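### 3.2 Materials and bin layout

The study looked at how people sort mixed tableware once it has been dropped into a shared return bin. All items came from the Rodlow site, where staff clear 15 tables between lunch and the afternoon break. We kept to light plastic pieces, mainly cups and trays, and left out glass and cutlery after the pilot in August. Cups were chosen in clearly different colors so that coders could tell them apart in the recordings.

A gray metal bin with an open top was used throughout. Items were allowed to come to rest however they fell. Cups tended to end up on their sides, often against a wall or in a corner, and trays slid until they met something. We did not straighten anything before a trial began.
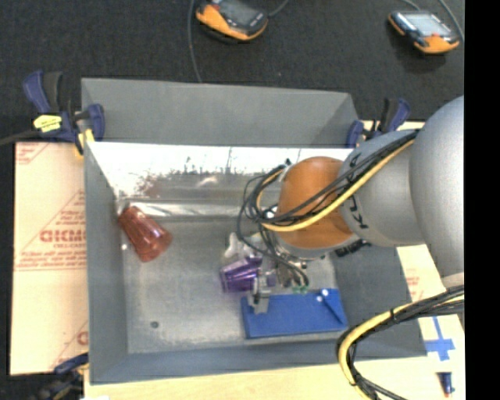 **Figure 2.** Bin with red and purple translucent cups lying on their sides and a blue tray near the front wall.

Resting position mattered more than we had planned for. Sorters were slower with a cup in a corner than with the same cup on the open floor of the bin, and they often moved a tray first even when it was not in the way. Two coders (Dunbar and Moncrieff) marked each item as open, against a wall or in a corner. They worked separately and settled differences by going back to the recording – 10 items had to be dropped because no agreement was reached. The remaining 1112 placements are used in Section 4.

Color was recorded but not treated as a factor. Cups with ribbed or faceted sides were grouped with smooth ones, as the Rodlow stock did not include enough of each to compare them.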